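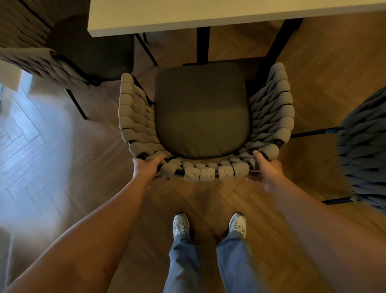

*식탁에서 살짝 빼낸 의자. 등받이에서 팔걸이까지 굵은 니트 끈이 이어진다.*

# 엮은 의자, 정말 앉을 만한가

2022년 3월

식탁 의자를 바꿔야 한다는 말이 나온 건 지난 11월부터였다. 쓰던 의자는 다리가 삐걱거렸고 앉는 판은 가운데가 꺼졌다. 그래서 쇼룸을 몇 군데 돌았는데, 가는 곳마다 똑같은 소리를 들었다. 요즘은 로프 엮은 의자가 대세라고, 한번 앉아 보면 다른 건 못 앉는다고. 나는 이런 말을 믿지 않는 편이다. 대세라는 의자는 내가 기억하는 것만 해도 여러 번 바뀌었고, 그때마다 다른 건 못 앉는다고 했다.

Stuvus 매장의 상담 직원은 Rennie라는 이름의 의자를 권했다. 카탈로그에는 "집 안으로 들어온 정원의 여유"라고 적혀 있었다. 정원에 두는 의자를 왜 굳이 밥 먹는 자리에 들여야 하는지는 적혀 있지 않았다. 같이 간 Gregor McIver는 카탈로그 문구 같은 건 건너뛰고 바로 앉아 보는 사람이고, 나는 끝까지 읽고 나서 앉는 사람이다. 그래서 둘의 의견이 자주 갈린다. 이번에도 갈렸다.

## 끈과 프레임

구조만 보면 단순하다. 검은 금속 프레임에 밝은 회베이지색 니트 끈을 감아 등과 팔걸이를 만들고, 그 안쪽에 두툼한 방석을 넣었다. 팔걸이 쪽은 통통한 고리가 뒤에서 앞 모서리까지 줄줄이 이어지는데, 고리 틈으로 검은 관이 조금씩 드러난다. 직원은 이걸 디자인이라고 했다. 그럴 수도 있겠다. 내 눈에는 빵 부스러기가 들어갈 자리로 보였다.

청소는 어떻게 하느냐고 물었더니 "부드러운 솔로 가볍게 털어 주시면 됩니다"라는 대답이 돌아왔다. 된장찌개를 흘려도 털면 되느냐고 다시 물었다. 직원은 웃기만 했다. 커버가 벗겨지느냐는 질문에는 방석 커버만 벗겨진다고 했다. 끈은 벗길 수 없고, 문제가 생기면 의자째 맡겨야 한다고 한다. 얼마나 걸리는지는 본사에 물어봐야 안다고 했는데, 그 뒤로 연락은 없었다.

끈이 늘어나는 문제도 있다. 설명서에는 4000회 하중 시험을 통과했다고 나온다. 많은 것처럼 들리지만 우리 집은 식구가 하루에도 몇 번씩 앉았다 일어난다. 게다가 누가 어떤 자세로 앉는 시험이었는지 나와 있지 않다. 팔걸이를 짚고 일어나는 어른이었는지, 가만히 내려놓은 추였는지에 따라 이야기가 전혀 달라진다. 숫자만 있고 조건이 없는 시험 결과는 나한테는 없는 것과 비슷하다.

## 방석

방석은 어두운 올리브 계열이다. 모서리를 둥글린 네모꼴이고 꽤 두껍다. 색은 마음에 들었다. 이 의자에서 내가 군말 없이 인정하는 부분이다. 얼룩이 덜 보일 것 같고, 회베이지색 끈과도 다투지 않는다. 다만 매장 조명 아래서 고른 색이 집에서도 그 색이었던 적이 나는 별로 없다. 천 조각을 달라고 했더니 다 나갔다고 했다.

두께는 따져 볼 일이다. 처음 앉았을 때 푹신한 의자가 한 시간 뒤에도 편한 경우는 드물다. Gregor는 앉자마자 좋다고 했고, 나는 좀 더 앉아 있어 보라고 했다. 그는 금방 일어나서 커피를 마시러 갔다. 그러니 그의 "좋다"는 딱 그만큼의 의견으로 적어 둔다.

## 식탁 옆에 놓고 보면 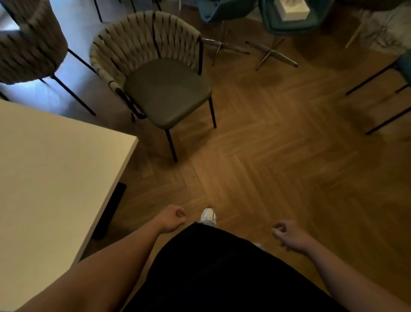
*크림빛 상판의 식탁과 헤링본 바닥, 그 곁의 엮은 의자.*

따뜻한 꿀색 헤링본 바닥이면 웬만한 의자는 다 괜찮아 보인다. 쇼룸들이 이런 바닥을 좋아하는 데는 이유가 있을 것이다. 우리 집 바닥은 회색 장판이다. 쇼룸에서 반해서 산 물건이 집에 오자마자 시들해진 경험이 두 번은 있어서, 이제는 바닥을 지우고 보려고 애쓴다. 잘 안 된다.

상판이 아무 무늬 없는 크림색이라 등받이의 교차된 짜임은 확실히 돋보인다. 넓은 띠가 서로 엇갈리며 등과 옆을 감싸는 모양이고, 그에 비해 다리는 가늘고 검다. 위는 풍성한데 아래는 가볍다. 이런 비례를 세련됐다고 하는 사람이 많다. 나는 다리가 가는 의자를 보면 먼저 바닥이 걱정된다. 다리 끝에 펠트를 붙여 주느냐고 물었더니 별도 구매라고 했다. 의자 값에 비하면 얼마 안 하는 물건을 왜 따로 파는지 모르겠다.

팔걸이가 있는 식탁 의자는 높이도 재 봐야 한다. 상판 밑으로 들어가지 않으면 식탁 둘레가 늘 비좁다. 직원은 "대부분의 식탁에 맞습니다"라고 했지만 대부분에 우리 집 식탁이 들어가는지는 줄자를 대 봐야 안다. 집에 와서 의자 너비와 식탁 다리 사이를 비교해 보니 양쪽 다 넣기에는 빠듯하다. 좁은 쪽에 하나씩 놓으면 어찌어찌 되겠지만, 그러면 나머지 자리는 다른 의자를 찾아야 한다.

## 다른 후보

Ritus 매장에도 비슷한 의자가 있었다. 등받이만 엮었고 팔걸이는 없다. 값은 조금 낮고 배송은 더 느리다. 담당자 Alasdair Halliday는 자기 집에서도 같은 모델을 쓴다고 했다. 가구 파는 사람은 왜 다들 자기가 파는 의자를 쓰고 있을까. 어쨌든 끈의 관리법을 물었을 때 대답이 가장 길었던 사람이기는 하다. 물걸레질은 되지만 세제는 피하라고, 햇볕이 드는 창가에서는 색이 빠질 수 있다고 먼저 말해 주었다. 단점을 먼저 말하는 것도 판매 기술일 수 있지만, 안 말하는 쪽보다는 낫다.

Stidura라는 이름의 의자는 사진으로만 봤다. 앉는 높이가 44센티미터라고 되어 있는데 방석을 포함한 높이인지 아닌지가 없다. 문의 글을 남겼고 답은 아직이다.

지금으로서는 Rennie를 살 생각이 반쯤 있다. 색이 좋고, 팔걸이가 있는 의자를 식구들이 원한다. 나머지 반은 천 조각을 받아 거실 창가에 며칠 둬 본 다음에 정하려고 한다. 매장에서는 재입고되면 보내 주겠다며 주소를 받아 갔다.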